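Vaksideのセットアップ手引き、4章です。3章でアームの電源投入と原点合わせまで終わっている前提で進めます。まだの人は戻ってください。原点がずれたままこの章をやると、あとで全部やり直しになります(私は2回やりました……)。

## 4. 知覚ノードとプランナーをつなぐ

この章でやるのは、カメラ画像から物体のマスクを出すノード(Plosham)と、両腕の動作計画を立てるノード(Binditmont)を、同じ時計と同じ座標系で動かすことです。題材は食後の片付け。食器はラックへ、紙くずや食べ残しはそれぞれの行き先へ、という地味な作業なんですが、ソフト側の弱点がぜんぶ出てくるので気に入っています。

### 4.1 設定ファイルを用意する

1. 作業ディレクトリに `vakside.yaml` を作ります。ひな形は `templates/tabletop_dual.yaml` にあるので、コピーして使うのが早いです。

2. 通信まわりを書き換えます。

 ```yaml
 bus:
 port: 2241
 clock: shared
 perception:
 backend: plosham
 rate_hz: 9
 planner:
 backend: binditmont
 arms: [left, right]
 horizon_steps: 25
 ```

3. `clock: shared` は必ず入れてください。ひな形では `local` になっています。`local` のままでも起動するし、エラーも出ません。ただマスクの時刻と関節角の時刻が少しずつ離れていって、しばらくすると左腕が「さっきまで茶碗があった場所」をつかみに行きます。この症状の問い合わせがいちばん多いです。

4. `rate_hz` を9より上げたい気持ちはわかります。でもまずはこのままで。Ploshamは処理が間に合わないとき、古いマスクに新しい時刻を付けて出す癖があって、ログだけ見ていると順調そのものなんですよね。上げるのは4.4の確認が済んでからにしましょう。

**注意:** ポート2241は3章の原点合わせツールと共通です。ツールを開いたままだとノードがポートを取れず、`bus: waiting` のまま黙って待ち続けます。先に閉じておいてください。

### 4.2 座標系を合わせる

カメラ座標からテーブル座標への変換は `calib/table.json` に入ります。3章で一度作っているはずですが、カメラの固定ねじに少しでも触ったなら作り直しです。

1. テーブルの上を片付けて、校正ボードを中央に置きます。

2. 次を実行します。

 ```
 vakside calib table --arm left --save
 vakside calib table --arm right --check
 ```

3. 左腕で作って右腕で確かめる、という順番です。右も `--save` にすると左の結果が上書きされます。ここはコマンドの設計がよくないと自分でも思っていて、次の版で名前を変えるつもりです。

4. `--check` の結果が `ok` なら次へ。`drift` と出たら、まずレールのボルトの締まりを見てください。ソフトを疑うのはそのあとで大丈夫です。

**メモ:** 2本のアームは同じレールに固定しているので、レールが動くと両方そろってずれます。そろってずれると腕どうしの相対位置は合ったままなので、衝突チェックは普通に通ってしまいます。Mattes Buschmannが半日かけて突き止めてくれた話で、それ以来 `--check` はテーブル基準で測るようにしました。

### 4.3 物体クラスと行き先を決める

Binditmontは、物体ごとの「行き先」を表で受け取ります。ファイル名は `targets.yaml`。最初はこのくらいで十分です。

```yaml
bowl: { to: rack, grasp: rim }
chopsticks: { to: rack, grasp: pair }
paper: { to: container, grasp: pinch }
carrot: { to: container, grasp: side }
rice: { to: ignore }
```

- `grasp: rim` は縁をつまむ指定です。大きさの違う器が混ざっていても、縁の高さを見て指の開きを決めてくれます。

- `grasp: pair` は細長いものが2本並んでいるとき用です。1本ずつにしたいなら `single` に。ただし1本目をつかむときに2本目が転がると、計画を最初から立て直すので時間がかかります。

- `rice` を `ignore` にしているのは手抜きに見えるかもしれませんが、ちゃんと意味があります。クラス自体を消してしまうと、Ploshamは米粒を「未知の障害物」としてまとめ、Binditmontがそれを律儀に避けるんです。粒ひとつのために前腕が大きく遠回りするのを初めて見たときは笑いました。クラスは残して、行き先だけ無視。これが正解です。

- 透明な容器は深度がまともに取れません。`container` だけは認識に頼らず、位置を手で書きます。

 ```yaml
 fixed:
 container: { pose: from_teach }
 ```

 `from_teach` にしておくと、起動時に腕を手で容器の真上まで持っていくよう促されます。

**注意:** 手で腕を動かす前に、画面の表示が `TEACH` になっているか必ず確認してください。`HOLD` のときに力をかけると関節のギアを傷めます。表示が切り替わらないときは、無理に動かさず非常停止を押して3章の電源投入からやり直しです。

### 4.4 空回しで確認する

いきなり動かさず、まずは計画だけを走らせます。私はここを飛ばして器を割ったことがあるので、うるさく言います。

1. 端末を2つ開いて、それぞれで起動します。

 ```
 vakside run perception
 vakside run planner --dry
 ```

2. ビューアのMancusoを開きます。マスク、計画した軌道、腕の現在姿勢が同じ画面に重なって出ます。

3. 器や箸をトレイに並べ、少し米粒も散らしておきます。きれいに並べすぎないのがコツ!整った配置では通るのに、実際の食後の状態にしたとたん崩れる、というのをさんざん見てきました。

4. 腕が物体の上にかかっている配置でも試してください。上からのカメラだと、前腕やグリッパが箸や器の一部を隠します。うちの卓上だとこんな並びで、左腕のグリッパの下に箸が入り、途中が見えなくなっています。こういう1枚でマスクがどう出るかを見ておくと、あとがずっと楽です。
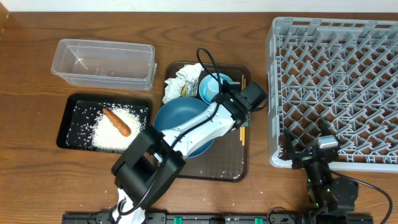 ### 4.5 隠れた物体の扱いを調整する

箸のように細長いものが腕の下に入ると、Ploshamは見えている両端を別々の物体として出すことがあります。調整するのは次の2か所です。

1. `perception.merge_occluded` を `true` にします。腕の現在姿勢からシルエットを計算して、その影をまたぐマスクどうしをつないでくれる設定です。

2. `perception.arm_margin` を少しずつ広げます。狭いとケーブルのぶんが足りません。シルエットの計算にはケーブルが入っていないので、黒いケーブルがたわんで器の上を横切ると、そこだけ謎の物体が生えます。逆に広げすぎると、今度は腕の近くの小さい器が丸ごと消えます。

3. Mancusoで `masks` の表示をオンにして、箸がひとつのまとまりになっていればOKです。

**メモ:** Svenja Hollmannからは、隠れたら腕をいったん退避させて撮り直すほうが確実だ、と言われています。そのとおりで、`planner.retreat_on_occlusion` を `true` にすればその動きになります。遅くはなりますが、初回のデモならこちらをすすめます。

### 4.6 ラックの手前で止まるとき

格子や突起の多いラックだと、計画は立つのに最後の下ろし動作で止まることがあります。ログに `place: no clearance` と出ていたらこれです。

- ラックを1個の箱として登録していないか確認してください。箱のままだと、中に手を入れる動作はすべて衝突扱いになります。`shape: open_top` に変えます。

- それでも止まるなら、`horizon_steps` が25より小さくなっていないか見てください。短いと、縁を越えてから下ろすところまで計画が届きません。

- ラックの壁際は後回しにして、まずは内側の広いところを置き場所に指定します。壁際を使うのは安定してからで十分です。

ここまで通ったら `--dry` を外し、速度を落として動かします。非常停止には手を添えたままで。速度の上げ方と、両腕を同時に動かすときの優先順位は5章に書きました。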